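Temen Football Statistics Questions New "Clutch Rating" for Quarterbacks

KUSTHAM, February 18, 2020 — Temen, the independent football statistics publisher, today released its review of the Mateos Clutch Rating, the quarterback score that turned up on nearly every sports talk show this past season. The review finds that the rating says much less about late-game play than its backers claim.

The Mateos rating gives each quarterback a score from 1 to 100 based on his work in the fourth quarter of close games. It was first put out in September by Rimano, a sports media company, and was soon being read on air as if it settled arguments. Temen looked at 221 games and asked a plain question. Does a quarterback who scores well in the first half of a season keep scoring well in the second?

Mostly, he does not. One starter fell from 97 to 48 between the two halves of the season without an injury, a new coach or any real change in his passing numbers. His team simply played fewer close games, and two dropped passes late in one of them did most of the damage.
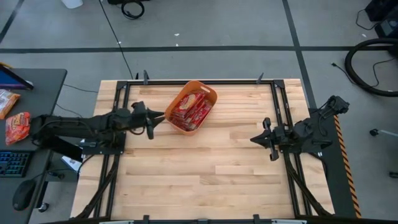
Declan Lockwood disagrees. "A quarterback can have a bad half season. That doesn't make the rating bad, it makes the season bad," he wrote after reading an early copy. "Fans know clutch when they see it, and this is the first number that comes close to matching what they see."

Temen's answer is that matching what fans already believe is a strange test for a statistic. If the number goes up when a player wins on television and down when he loses, viewers could save themselves the trouble and look at the score.

The review also takes issue with how the rating treats the rest of the team. A missed field goal with no time left lowers the quarterback's score. So does a touchdown allowed by his own defense, provided he gets the ball back and fails to answer. Rimano has said the formula adjusts for such things but has not published the adjustment — or the formula. 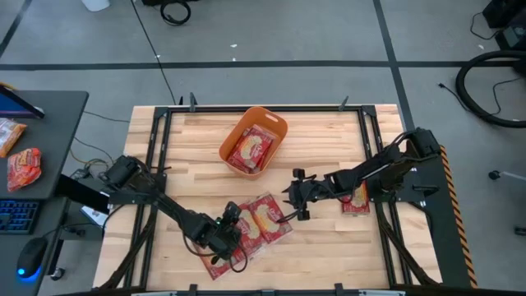
Vol. 6, No. 2 — Page 3

"We asked for the math and got a highlight reel," said Santino Paredes of Temen. "Maybe there's something in there. I'd be glad to be wrong. But people are arguing about contracts with this thing, and I can't find a reason to trust it over a coin."

Temen does not offer a clutch rating of its own and has no plans to start one. The full review, with game-by-game tables, is available to subscribers now and will be free to all readers before training camp opens.

Media contact: Santino Paredes, Temen press desk, Kustham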